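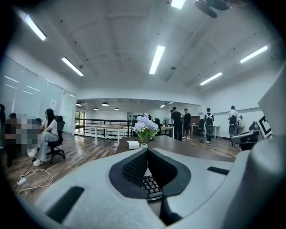
The great form migration

Those of you on the Dadholm allotment waiting list will have had the letter by now. From August, all plot applications, renewals and shed requests go through the parish's new online system, supplied by Eskildsen. The paper form, which fitted on one side and could be filled in with a pencil on your knee, is retired.

I sat down with the new one at 8 in the evening, feeling modern. It wants an account first. The account wants a password with a capital, a number and a symbol, and will not tell you which symbols it dislikes until you have used one. It dislikes the pound sign. It also dislikes apostrophes, so anyone living at St Mary's Close should try it without and hope.

After that you reach the section headed Your Growing Journey, where you have 600 characters to explain why you would like a plot. I put "potatoes" and was told my answer was too short. There is a minimum of 40. I have now written a rather moving paragraph about potatoes.
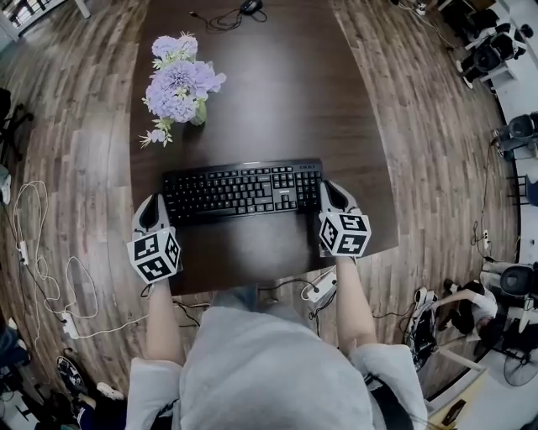 A few practical points, learned the slow way. The form logs you out if you go and make tea, and it keeps none of your answers, so write the long bits somewhere else and copy them across. Under "Site", choose Wudosley if you want the lower field; Dadholm on the menu means the top field only. Shed dimensions are in millimetres. Someone has already applied for a shed the size of a matchbox and I understand it was approved.

If you currently share a plot, both of you need to apply, and both of you must give the same plot number. Viner Lane plots have been renumbered, so check the board by the gate before you start.

Anyone without a computer can use the one in the library, where bookings are for almost an hour. Take your old plot number, your postcode and a biscuit. Paper forms will still be accepted for the compost scheme, at least until somebody remembers it exists.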